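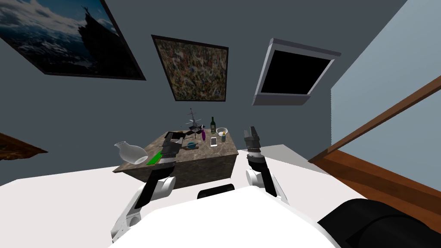
What should I do when one arm stops with a joint torque fault while the other keeps moving?

Press the stop on the base, wait for both arms to go to hold, and read the fault log before clearing anything. On firmware released before May 2021, a torque fault on one arm does not halt the other.

Miko Dual-Arm Tabletop Unit
Fault notice and service information

Affected units
Serial numbers up to 327, shipped from the Turkville plant. Units with a higher serial number have the linked stop enabled at the factory.

Fault
The arm controllers share a power bus but report faults separately. If a gripper catches on an object or a table edge, the loaded arm trips and holds position. The second arm finishes its queued motion. With both arms working over the same tabletop, the moving arm can strike the held one or sweep objects off the surface.

Log codes
T-200: torque limit reached, arm in hold
T-300: fault message not received by second controller

A T-200 followed by a T-300 confirms the problem. A T-200 alone is a normal overload trip.

Correction
Install the Yuan controller update, then set Linked Stop to On in the safety menu. The setting does not carry over from the old firmware. Restart the base and repeat the stop test in simulation before powering the arms.

Until the update is installed
Run one arm at a time.
Keep people outside the reach of both arms.
Do not clear a T-300 remotely.

Inspection
Check the wrist joints for play after any contact between arms. Wrist seals are due for replacement at 3000 operating hours, or at once if a ring is scored.

Parts and service
Replacement wrist sections and controller boards are stocked at Drurdale. Have the serial number and the exported fault log ready when ordering.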